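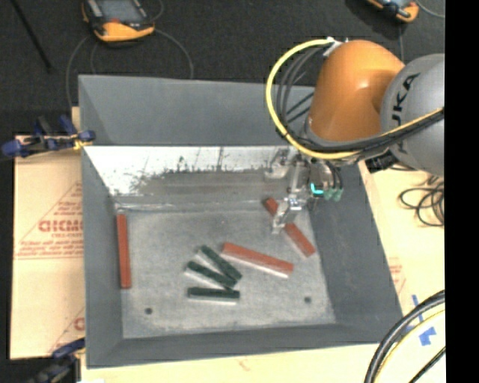
Figure 1. A tray of loose red and green blocks, ready for sorting.

## 3. Materials and task

### 3.1 The blocks

The blocks were made for the study by Fudomex to a drawing supplied by the second author. All are rectangular. They come in two colors, a red that leans toward orange and a dark green, and in more than one length. In Figure 1 the red blocks include long ones and a much smaller one, while the green blocks lie together in a cluster. Color and length were varied separately across the full stock, so that a person sorting by one could not simply rely on the other.

Blocks were wiped with a dry cloth between sessions. Any block with a chipped corner was taken out and replaced from the spare set. We kept the replaced blocks, and they are stored at the Harville site with the session sheets.

### 3.2 The tray

The tray is gray and has sloped sides. We chose it over the flat-bottomed box with straight walls used in our earlier work (Tedesco and Vlachou, 2009). In that box, blocks often came to rest standing against a wall, and participants spent a good part of each trial working a fingertip in behind them. A sloped wall sends most blocks back toward the floor of the tray. It does not do this every time. A long block can still settle close to a side, as the one on the left in Figure 1 has done, and we did not move such blocks before a trial began.

The floor is a light speckled gray. Both block colors stand out well against it under the room lighting. The far wall reflects more light than the others and carries smudges and dark specks. In the pilot sessions we asked whether the bright area was a distraction, and one person out of the group said that it was. The tray was left as it was for the main sessions.

### 3.3 Laying out the blocks

At the start of each trial the blocks were poured from a cup held over the middle of the tray. The person pouring did not look at the result or correct it. We considered placing the blocks by hand from a printed layout, which would have given every participant the same starting point. Halilović (2007) did this with wooden pegs, and her participants began to recognize the layouts by the second session. Poured layouts do not repeat, so we accepted the extra spread in the times.

Poured blocks tend to fall in two ways that matter for sorting. Some lie apart, with clear floor on every side. Others touch or lie side by side, and these take longer to pick up because the first block has to be freed without pushing its neighbor. The green blocks in Figure 1 are close together in this way, with the upper one touching the one below it. We use the word "cluster" in the rest of the paper for any group of blocks where each touches or nearly touches another.

### 3.4 Sorting rules

Participants sorted under one of two rules. Under the color rule, all red blocks were removed first, in any order, and then all green ones. Under the length rule, long blocks were removed before short ones and color was ignored. Each rule was read aloud from a card and then left in view.

A block counted as sorted once it had been set down in the correct receiving dish and released. A block that was dropped back into the tray could be picked up again with no penalty apart from the time lost. Trials were stopped at 95 seconds.

### 3.5 Scoring

We collected 2000 trials, split evenly between the two rules, giving 1000 for each. Two raters, N. Thongsuk and N. Dumitrescu, scored every trial from the session sheets and marked the starting layout as clustered or open. They disagreed on 33 layouts. Most of these had two blocks lying very close together with a thin gap between them, and the raters settled them by discussion. Trials in which a block left the tray during pouring were poured again and do not appear in the totals.

Times were recorded from the moment the participant's hand crossed the near wall of the tray. Section 4 gives the results for the color rule, followed by those for the length rule.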